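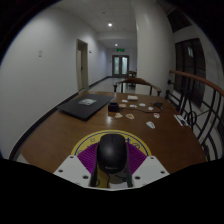 Corentin had the mouse for the fourth hour of the afternoon, and his wrist was starting to complain.

"Again," said Mallet.

He squeezed the handle, lifted, moved the mouse across the yellow mat, set it down and let go. Mallet made a mark on her sheet.

"That one wobbled," she said.

"It didn't wobble."

"It wobbled a little. I'll put a W next to it."

The Greltcombe robotics club met upstairs at the end of the corridor, at the table by the railing, after the last class let out. In May most of the members had exams and stopped coming. Corentin and Mallet had exams too, but they had signed the entry form for Ladthorpe, and the form said that each team would bring 40 clean demonstrations of each task. They had two tasks done. The mouse was the third.

"Read me the rule again," Corentin said.

Mallet found the page. "The object must be lifted clear of the surface, moved to a new position and released upright. The operator may not touch it with the free hand."

"It doesn't say anything about wobbling."

"It says clean."

He put the mouse back at the near side of the mat and flexed his fingers. The purple fingers on the gripper were the second set. Mallet had printed the first set without ridges, and everything had slid out of them, including a tape roll that had gone down the stairwell and come to rest outside the principal's office. The new ones gripped well enough, but you had to come at the mouse straight. If you came in at an angle, one side touched first and pushed it around.

He came in straight. He lifted, moved, lowered.

"Good," Mallet said. "That's 20."

"Half."

"Half."

They took a break. Mallet ate crackers out of her coat pocket and Corentin sat on the floor with his back against the wall and his right hand in his left. Someone was running a vacuum on the floor below.

"Plirkora has a real arm," he said. "They bought it with the money from the car wash. They don't have to do any of this by hand."

"They have to do all of it by hand. They just do it with a joystick, and it takes them longer."

"How do you know?"

"My cousin's on the team. He says they're on 10."

"Ten of the mouse?"

"Ten of anything."

Corentin thought about that. He had seen the Plirkora team at the regional meet last year. They had matching jackets and a rolling case with foam cut to fit every part. Greltcombe had brought its parts in a cooler. It had not occurred to him that the people in the jackets might be behind.

"Do you want to switch?" Mallet asked.

"You said we had to keep one operator per task."

"I said it would be better. I didn't say your hand should fall off."

He looked at the sheet. She had drawn the columns with a ruler and written his name at the top, Corentin Bodin, in full, the way the form wanted it. Under it were the marks in groups, with W beside 4 of them. He had argued about every W. Looking at them in a row, he could remember each one, and she had been right about three.

"Which ones are we throwing out?" he said.

"I wasn't going to throw any out. They're inside the rule. I just wanted to know where they were."

"If you were a judge, would you count them?"

She chewed for a while. "I'd count three of them."

"I'd count one."

"Then we've got 17," Mallet said. She picked up the pencil and crossed out three lines, carefully, so the marks underneath could still be read.

Corentin got up. The vacuum had stopped and the windows past the railing were dark. They had about an hour before the building closed. He shook out his hand, picked up the gripper and waited for her to turn to a fresh line.

"Go," she said.

He came in straight and squeezed.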